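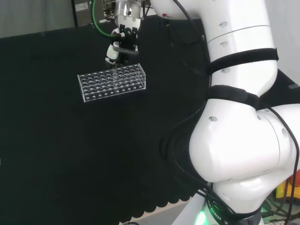 首页 桌面小物 玻璃与瓶罐 染色笔记 旧文 关于我

透明亚克力试管架用了4个月，说说值不值

先交代一下背景。我不是做实验的，高中化学课最后一次碰试管，大概只记得老师喊“口不要对着人”。买试管架是为了调墨水。就是钢笔墨水，两三种混一混，看看能不能混出那种下雨天屋檐底下的灰蓝色。混着混着瓶子越来越多，桌上全是小杯子、酱油碟、滴管、纸巾，猫走过去我心脏都要停一拍。后来又开始玩植物染，煮出来的染液要留样，洋葱皮的、紫苏的、茶渣的，一字排开等着看它们变色，小杯子彻底不够用了。

于是买了试管。买试管很爽，25支一盒，包在瓦楞纸里，拆开来叮叮当当的。拆完我才想起来，圆底的东西它站不住啊！第一天晚上我的试管是插在一个装了大米的马克杯里过夜的。别笑，大米真的挺稳，就是第二天那杯米有一半是蓝的，倒掉的时候心疼了一下。

所以才有了后面挑试管架这件事。

【挑的过程，比想象中久】

市面上的试管架按材质分，我看到的主要是木头的、塑料的、不锈钢丝的、亚克力的。每一种我都认真考虑过，有两种还真的买回来用过。

木头的最先出局。其实我最喜欢木头的样子，放在书架上很好看，有一种老药房的感觉。可是墨水滴上去就渗进去了，擦不掉。我朋友Nantana Inthanon有一个用了好些年的木架子，每个孔边上都一圈一圈的颜色，她说那叫包浆，我看着像是打翻过火锅。她很宝贝那个架子，我也承认拍照好看，但我受不了每次放新样品的时候都要想一下，这个孔边上的红是上次的还是这次漏的。

不锈钢丝的我买过一个，便宜，结实，可以整个扔进水槽里冲。毛病是晃。试管插进去以后左右有空隙，每一支都歪向不同的方向，一排看过去像早高峰的地铁。而且拿起来的时候金属和玻璃碰，那个声音我不太行，牙根发酸。现在它在厨房里，插着我的裱花嘴刷和几根吸管，过得不错。

普通白色塑料的也买过，淘汰原因很单纯：看不见。我要看的是颜色，液体的下半截全被架子挡住，每看一眼都得抽出来一次，抽一次就多一次手滑的机会。

剩下就是透明亚克力。当时在Zudach和Stemen两家之间犹豫。Stemen那款贵不少，页面做得特别高级，全是大理石台面和干花，翻到最后也没写孔有多大，问客服，客服回我一个笑脸。Zudach的页面就很土，尺寸倒是标得清清楚楚，评价有3,518条，我翻了一个晚上，从好评翻到差评，又从差评翻到追评。67块，包邮，下单。

顺便说一句看评价的心得。试管架这种东西，好评基本没有信息量，“不错”“收到了”“孩子很喜欢”。有用的全在中评里，尤其是那种写了三行、语气有点不耐烦的中评，会告诉你运输途中角碰没碰坏、自己的试管插进去松不松。我就是在中评里看到有人说保护膜难撕，做好了心理准备，结果还是被它气到。

【保护膜】

必须单独开一段讲保护膜。亚克力出厂的时候两面都贴膜，防刮，道理我都懂。可是孔的边缘那里，膜是跟着板一起切的，紧紧咬在边上，指甲抠不起来。我抠了整整一集电视剧的时间，片尾曲响的时候还剩一个角。

后来学到的办法是用吹风机低档稍微暖一下，再拿一小段宽胶带粘住膜的一角，往斜后方慢慢拉。千万别用美工刀去挑！我挑了一下，板上就有了一道细细的划痕，到今天还在，每次光从侧面打过来它都亮闪闪地跟我打招呼。吹风机也别开高档，也别对着一个地方一直吹，亚克力怕热，吹软了变形你哭都来不及。

撕完膜那一刻是真的漂亮，透得像没有东西一样。然后手指一摸，一个指纹。再摸，又一个。静电也大，膜一撕完，空气里的灰像约好了似的全飞过来。我拿湿的超细纤维布擦了一遍才好，干擦不行，越擦越吸灰。

【看颜色这件事，它赢得很彻底】

好，说优点，最大的优点就是透。

我调墨水的时候，最常做的事情是盯着看。同一个配方，加一滴黑和加两滴黑，放进瓶子里根本看不出区别，装在试管里并排插着，从侧面看过去，一下子就看出来了。架子本身没有颜色，不会给液体染上一层底色，这一点白塑料和木头都做不到（木头会让所有东西看起来都偏暖，我当时还以为自己调出了很高级的暖灰，拿出来一看，就是灰）。

植物染的留样也是。染液放几天会变，有的沉淀，有的从透亮变得浑浊，有的上面浮一层说不清是什么的东西。我每天早上刷牙的时候过去瞄一眼，架子不用动，试管也不用抽，蹲下来就能看到底。紫苏那支我加了一点点小苏打，从玫红变成了灰绿，再往后变成一种很难形容的茶褐色，我追剧都没这么认真。

背景也有讲究，这是Rattana Wongsuwan教我的。她做首饰，平时给透明石头拍照，到我家来看见试管直接摆在花桌布上，当场就皱眉了。她的说法是，看颜色用白底，看浑浊和沉淀用黑底。我半信半疑，翻出一块黑布铺在桌上，试管架往上一放，哎，液体里飘着的细絮真的一下子清楚了，以前我以为那支茶渣染液是干净的，在黑布上一看，里面热闹得很。

黑布还有一个好处，不反光，不打滑。亚克力放在光桌面上容易溜，袖子带一下它就跑一截，垫了布以后乖多了。缺点嘛，黑布招灰招猫毛，我现在每次用之前都要拿粘毛滚筒滚一遍。还有亚克力边缘在黑布上会显得特别亮，有人喜欢有人不喜欢，我是喜欢的。

布别选太厚太软的。我一开始用的是一块绒布，厚厚的很好摸，结果架子放上去有点陷，插试管的时候会跟着晃。换成薄一点、织得紧一点的棉布就好了。

【稳不稳】

满载的时候稳，很稳。玻璃加液体有分量，压着它，正常碰一下没事。

空的或者只插了一两支的时候就要当心了。亚克力轻嘛，你单手把试管往上一抽，如果孔稍微有点涩，整个架子会跟着起来一点，然后啪嗒落回去。我的习惯是左手按着架子，右手抽试管，现在已经变成条件反射了，有一次在超市从货架上拿牙刷，我左手居然去按着旁边那一盒。

只放几支的时候，我会分开插，别都挤在一头。重的那支放中间。这些都是小事，但小事没做好的结果就是擦地板，擦蓝色的地板，擦到膝盖疼。

孔的松紧，和我手上那批试管配得刚好，插进去有一点点余量，不会卡，也不会东倒西歪。但是你们买之前一定一定量一下自己的试管外径！量外径，别看包装上写的，包装上写的和实际的常常差一点。Thaddäus Pichler跟我同一款架子，他自己另外买的试管，口上带一圈翻边，粗了那么一丝丝，有的孔进得去有的孔进不去，他最后拿砂纸裹着铅笔一个孔一个孔地磨。磨完是能用了，孔壁全变成毛玻璃的样子，雾雾的，他还挺满意，说这样有层次。行吧。

反过来，试管太细也麻烦，会歪。可以在管身上套一个小橡皮圈，卡在孔口那里，丑一点，管用。我有几支细的小瓶子就是这么凑合的。

【清洁，踩过的坑】

这段请务必看完，我是真的交过学费的。

亚克力不能用酒精擦！不能用酒精擦！我知道大家家里都有一瓶喷的，顺手得很，墨水滴上去了，喷一下，擦一下，当时看着什么事都没有，亮晶晶的。我喷了好几回，后来某一天在灯下看，孔的边缘出现了一些细细的小裂纹，像冰面那种，往里面爬。查了才知道，切割过的地方有应力，碰到酒精就容易裂。没有裂到会断的程度，但是看见了就回不去了，眼睛老往那儿跑。

丙酮、洗甲水更不用说了，碰都不要碰，会直接把表面弄花。我有个读者留言问过能不能用洗甲水擦记号笔的印子，答案是不能，求你了。

正确做法无聊得很：温水，一点点洗洁精，软布或者软海绵，轻轻擦，冲干净，拿吸水的布按干。注意是按，不是来回蹭。海绵绿色粗糙的那一面想都不要想。洗碗机也不行，热。开水烫也不行，还是因为热。

墨水干在上面怎么办？大部分染料型的墨水，泡一会儿温水就下来了。颜料型的、带闪粉的会顽固一点，我一般湿纸巾敷上去，去烧壶水泡个茶，回来再擦。闪粉嘛，闪粉是永恒的，我已经放弃了，架子角落里有几颗金色的小点，就当是装饰吧。

植物染液比墨水好洗，可是有一个例外，姜黄。姜黄这个东西它不讲道理。试管上的姜黄能洗掉，架子上沾了一点没及时擦，留了个淡淡的黄印子，隔了很久才慢慢变浅，我怀疑是窗边的太阳帮了忙。所以现在做姜黄的时候，我会在孔周围垫一小片保鲜膜，试管连着保鲜膜一起插进去，样子很傻。

划痕是免不了的。我的态度是正常使用的细划痕随它去，插着试管根本看不见。网上有人用牙膏抛光，我在底部不显眼的地方试了一下，划痕是淡了，周围一圈变得朦朦的，得不偿失，后来就没再动。

【做标签】

试管多了一定要做标签，不做标签的人就是我，去年7月的我，面对一排长得差不多的灰蓝色，拼命回忆哪支是加了两滴棕的。回忆不出来。那一批全都归为“七月灰”，成了绝版。

亚克力上面可以直接用油性笔写，但是擦的时候问题就来了（酒精不能用，对吧）。白板笔能写，碰一下就没，袖子上全是。我试下来最好用的是和纸胶带，撕一小条贴在架子边上，铅笔写字，换样品的时候撕掉，不留胶。贴久了会有一点点痕迹，温水一擦就没了。别用那种透明的封箱胶，时间长了胶会变黄，黏得要命，撕完还得对付残胶，而对付残胶的东西亚克力又大多受不了。

Nantana Rattanakul给我出过一个主意，她是教小朋友画画的，家里各种颜色的小圆贴多得用不完。她的办法是标签贴在试管口附近，不贴在架子上，这样试管换了位置也不会乱。有道理，我现在两边都贴，架子上写大类，试管上写配方编号，再对应一本小本子。听起来好像很有条理，其实小本子上有一半的字我自己都认不出来。

【除了装试管还能干嘛】

能干的事情还蛮多的，有点意外。

水培小扦插。绿萝、薄荷，剪一小段插在试管里，放窗台上，根长出来看得清清楚楚。我家薄荷就是这么救回来的，原来那盆已经不行了，剪了几根下来，长得比原来还精神。不过夏天太阳直晒的窗台要小心，水会热，也容易长绿苔，隔几天换一次水。架子长期晒我也有点不放心，会往里挪一挪。

插笔刷。细的水彩笔洗完以后，笔头朝上插着晾，间隔刚好，不会互相碰。当然更讲究的人会说应该平放或者笔头朝下，水才不会倒流进笔箍里，我知道，我懒。

放香料。有一阵子我特别迷这个，试管配软木塞，一支花椒一支小茴香一支孜然，立在灶台边上好看得不得了。用了一个多星期就撤了，油烟，你想想，透明的东西放在灶台边上。而且往锅里倒花椒的时候，试管口那么小，不出来不出来，一出来出来半管。

玻璃滴管也能插，前提是架子的孔别太大。我是把滴管插在一支空试管里，再插在架子上，算是给滴管分了一间单间。

【和另外两款比一比】

中间Kamonchanok Khunthong借过我一个Sezer的，也是透明的，用了一个周末。做工比Zudach的细，边缘抛得很圆，手摸上去滑滑的，没有那种刚切出来的利。Zudach的边，刚到手的时候有一两处是有点刮手的，不至于割破皮，但擦的时候会勾布的纤维，我拿很细的砂纸轻轻带了一下就好了。Sezer的问题是贵，而且我总觉得是借来的东西，用得提心吊胆，墨水都不敢装满，还回去的时候松了一口气。

Stemen那款后来在别人的工作室里摸到过实物，漂亮是真的漂亮，厚实，往桌上一放很有分量感。如果你是要摆在客厅里当花器用，一支试管一枝小花那种，我会说可以考虑。像我这样天天滴滴答答的，买它有点舍不得糟蹋。

67块的东西，用坏了我不会太难过，这一点对我来说很重要。越贵的工具我越不敢用，最后都在柜子里，原包装，崭新。

【有哪些不满意】

保护膜，前面骂过了，再骂一次。

包装。就一层气泡膜加一个薄纸盒，我那个到的时候盒子一角是瘪的，万幸架子没事。中评里有人收到的就碰掉了角，换货倒是爽快，可是等来等去也烦。

没有任何说明。哪怕印一行“请勿使用酒精擦拭”也好啊，我那几条裂纹就不会有了。写了我也不一定看，但是至少可以怪自己。

没有提手，端着走要两只手。满载的时候我不太敢端着它走远路，从桌子到水槽这几步都走得跟端汤似的。我现在是连架子带东西放在一个浅托盘里，端托盘，踏实多了，万一滴了也滴在托盘里。

叠不起来。我后来又动了买第二个的念头，家里柜子就那么高，想着要是能上下叠就好了，试了一下，想都不用想，上面那个晃得厉害。只能并排放。

【给谁买，不给谁买】

调墨水的、做植物染的、玩水培小扦插的，可以买，我觉得合适。喜欢看东西一天天变化的人会特别开心。

要加热的不行，刚从热水里捞出来的试管也别直接插回去，先晾一晾。要用有机溶剂的也不行。家里小朋友做小实验的话，架子本身没问题，我更担心的是玻璃试管，可以考虑换成塑料的管子，配同样的架子就好，外径还是那句话，先量。

有人私信问我能不能用来放指甲油小瓶，尺寸我不清楚，但指甲油漏一滴上去，那一块就毁了，我不建议。

【后来补的一段】

2月2日补：底下留言问裂纹有没有继续变长，我特地拿到窗边看了。停用酒精以后没看出变化，还是那几条，长度差不多，有没有悄悄长一点点我不敢打包票，因为之前没有拍下来对比。插试管、抽试管都没影响。

另外有人问那个灰蓝色最后调出来没有。算调出来了吧，湿的时候很像，写在纸上干了以后偏绿一点，我又往里加了一滴紫，加多了，现在是一支很像葡萄汁的东西，插在最边上那个孔里。配方我整理一下，和Skeltitz那几支滴管的使用感受放在一起写，滴管的橡胶头我有很多话要说。

返回顶部 | 联系与投稿请走站内留言 | 本站文字版权归作者所有，转载请先打招呼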